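The Pause at the Cup

The Mudgate Station of the Basari Institute was established to supply examples to a learning system known as Brostia. Its staff consisted of one operator, Dardo Godoy, and one reviewer, Teresa Tully. The operator guided the arm through a task by means of a pair of hand controls. The reviewer watched each recording on the following morning and marked it Accepted or Returned. The Institute required 2,412 accepted examples before Brostia would be permitted to attempt the task alone.

The task was described in the station manual in one sentence: "The operator shall place the banana in the cup." The manual gave no guidance as to manner.

By the first week of March, Ms. Tully had accepted 2,038 examples. On the Wednesday of that week she sent Mr. Godoy a written notice, although his desk stood within speaking distance of her own. It stated that a review of recent work had found an irregularity. In 53 consecutive recordings, the arm had carried the banana to the side of the cup and stopped there before proceeding. The operator was asked to account for the stop.

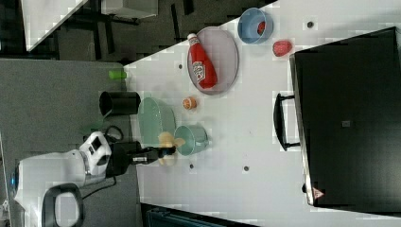 The arm beside the cup, Mudgate Station.

Mr. Godoy replied on the form provided. He wrote that he had not been aware of stopping. He had reviewed several of the recordings himself and agreed that the stop was present. He could offer no technical cause. The controls were sound, the arm was sound, and the cup was where it always was. He requested permission to continue while the matter was considered.

Permission was granted, subject to observation. Ms. Tully moved her chair to the operator's side of the room at two in the afternoon and remained there until the end of the shift. She had reviewed his work for a year and had never before watched him do it. She noted that he leaned forward when the arm did, and that he moved his lips slightly as the grip closed.

At the cup, he stopped.

"There," said Ms. Tully. "What are you doing?"

"I am asking," said Mr. Godoy.

He appeared to be as surprised by this answer as she was. After some time he explained that his grandmother, in Huenchumán, had never put anything into a person's cup or onto a person's plate without first holding it there a moment – long enough for the person to say no. He had not thought of it in years. It had not been his intention to teach it to anyone.

Ms. Tully wrote this down. She then asked him to complete the example, and he did so.

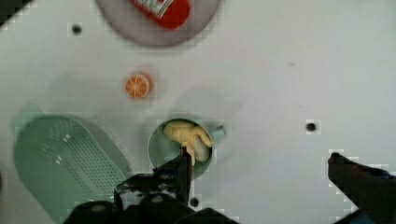 Wrist view of the banana in the cup.

The rules of the Institute were clear with respect to delay. An example containing an unnecessary stop was to be returned, and the operator was to repeat it. The rules did not define "unnecessary." Ms. Tully searched the manual and its appendices for a definition and then wrote to the Institute to request one. The reply came within the hour. It said that the reviewer was expected to use judgment.

She stayed late that evening and watched all 53 recordings in order. In the earliest, the stop was barely a stop at all. In the later ones it had acquired a settled length, and she found that she could predict its end. She also found that she had begun to hold her breath during it, and that the examples without it, when she went back to them, seemed abrupt.

She drafted two letters. The first returned the recordings and directed Mr. Godoy to work without interruption of movement. The second accepted them and proposed an amendment to the manual. Both were correct in form. She placed them side by side on her desk and turned off the lamp.
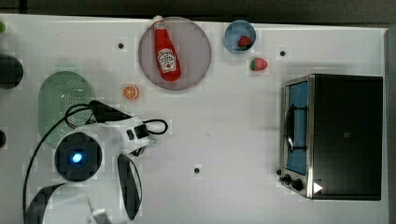 Mr. Godoy arrived at the usual hour and found neither letter. He found instead a single sheet, signed and stamped, clipped to the station manual at the page describing the task. The sentence on that page had been amended by hand. It now read: "The operator shall offer the banana to the cup, and shall place it there if there is no objection."

He read it twice and initialed the margin, as was required for all amendments.

"The Institute may ask who would object," he said.

"They may," said Ms. Tully. "I have allowed for correspondence."

She opened the log and entered the previous day's work under Accepted. Then she asked whether he would like the window open before they began, and waited for him to answer. He said that he would, but only by an inch or so, as the morning was still cold.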